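How to Find the Date of a Lunar Eclipse in an Old Chronicle

Reading time: 2 min

Last updated: May

Many town chronicles mention an eclipse without giving a date we can use. The writer may count from the start of a reign, or name only a feast or a season. With a little work you can usually narrow it down to one night.

Start with the text itself. Copy out the whole passage, including the lines before and after the eclipse. Note the place, the season, the hour if there is one, and any words about color or how much of the moon was covered. Keep the original wording next to your translation.

Next, turn the year into a modern one. Say the Kindine chronicle puts an eclipse in year 7 of a ruler whose reign began in 950. If the first year was counted as year 1, you want 956. If counting began only at the next new year, you want 957. Write down both.

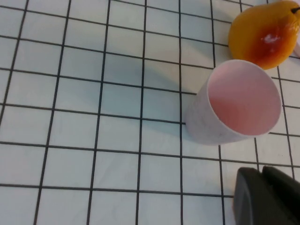 Now open an eclipse catalog and list every lunar eclipse for those years, plus 2 years on each side. Copyists made slips, and a wider list saves you from starting over. Check which calendar the catalog uses. Most give Julian dates for this period, and some number the years before AD 1 differently from historians.

Cross out any eclipse that took place while the moon was below the horizon at your site. You need the longitude for this. If the chronicle was kept at Pratia but the report came from Nogueira, test both places.

Compare what is left with the description. A faint penumbral eclipse is a poor match for a moon that "went dark." Be easy on the hour, though — a writer without a clock could be off by 60 minutes or more.

If two dates still fit, look for a second record. The Eltside annals often repeat the same events with a different year count. Record the date you chose, the ones you rejected, and the catalog you used.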